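What I Learned From Trying to Rent Out the Downstairs

02/01/2023

When we bought the house on Ghumman Street, the agent described the downstairs as "an income opportunity." I described it as a place where the previous owners had kept a great many paint cans. We were both right, though it took me two years to get around to his version.

The plan was simple enough. Clean it out, put in a proper shower, find a quiet person with a job and no drum kit. Kausar Magsi, who rents out half of her own duplex and has opinions, told me to expect the whole business to take three times as long as I thought. I thought she was being gloomy. She was being kind.

Setting the rent

I started by looking at what other people were asking, which is a fine way to lose an evening. One listing a few blocks over wanted $400 a month more than I had in mind, for a unit whose main feature was "character." Another was so cheap I read it twice looking for the ghost.

I put my numbers into Stetis, the rent estimator everyone seems to use around here, and it gave me a range wide enough to park a truck in. In the end I picked a figure near the bottom, on the theory that a good tenant who stays is worth more than a better rent with a month of nothing on either side of it. I still believe that. My spreadsheet is less sure.

The permit

You need one. I knew this in the way you know you should floss. The city wanted a floor plan, a smoke alarm in the bedroom and a window big enough for an adult to climb out of. I tested the last one personally and would rather not discuss it.

The inspector was a pleasant man who spent 12 minutes inside and most of those looking at the stairs. The handrail was too low. Irfan Malik from Jesport came out and raised it, charged me a fair price, and mentioned on his way out the door that the back step was also too low, or too high, I forget which. That was another visit.

The applicants

I got some 17 messages in the first few days. Most asked if it was still available and then vanished forever, like people checking that a restaurant is open so they can eat somewhere else. One wanted to know if I would consider a trade for a boat.

The woman who took it asked about water pressure, trash day and whether the heat was on its own thermostat. She read the lease all the way through in front of me - including the part about the gutters, which I had not read myself - and found a typo in it. I would have signed her up on the spot, but I ran the references anyway and they were all dull in the best possible way.
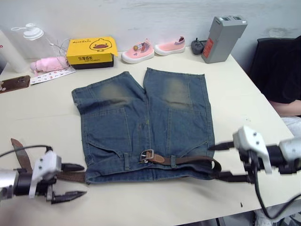 Things I would do differently

Get the permit first. I did the shower, then the floor, then the permit, and had I known about the handrail I could have had it all done in one go.

Take out landlord coverage before you list. Isidine quoted me for it over the phone, and the regular homeowner's policy I already had did not cover a tenant at all.

Write down the meter readings on move-in day. I took a photo of the wrong meter.

She moves in next week. The paint cans are in the garage now, where I expect they will be described to the next buyer as storage.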